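Sorkstead Stem Station, from Millitz Automation
Bench-side stem handling for silk flower workrooms

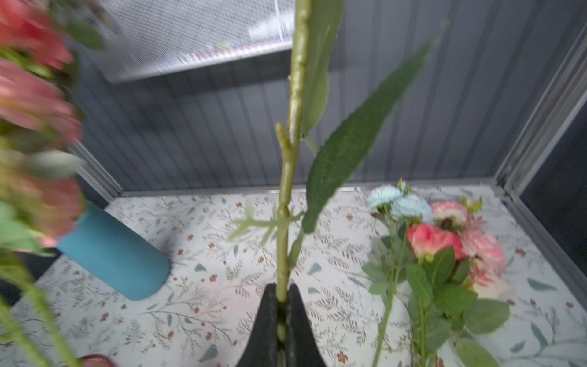 Gripper holding a single artificial stem near its lower end.

If you have ever spent a whole season putting together silk arrangements, you already know where your wrists start complaining - it's the reaching and picking up, the same little pinch over and over, long before you get to the part you enjoy. We built the Stem Station with the people at Heden, who make artificial bouquets for hotels and shops, and they were wonderfully patient with us while we learned how many ways a fake rose leaf can snag on its neighbor!

The station takes one stem at a time and hands it to the person at the bench, lower end first. Your arrangers still choose the colors, bend the stems and decide when a bouquet looks right. At Heden the two long picking shifts have gone, and the folks who used to work them now rotate through arranging and finishing (they asked for the rotation themselves, and we think it was a very good idea).

A few things buyers usually want to know:

Stem length: up to 700 mm
Stems stored in memory: 297 as delivered, room for 1000
Controller: Wei bench unit, included
Order number: 2542

Please plan on a couple of weeks for everyone to get comfortable. We come out for the first two days and sit with each shift, and we'd much rather have the arrangers teach the station its stems than do it for them, so do let them have the time. The pace is set by a dial at the bench, and whoever is working there sets it.

Spare finger pads ship from Millitz in small packs. New stem orders for the fall season should reach us by March.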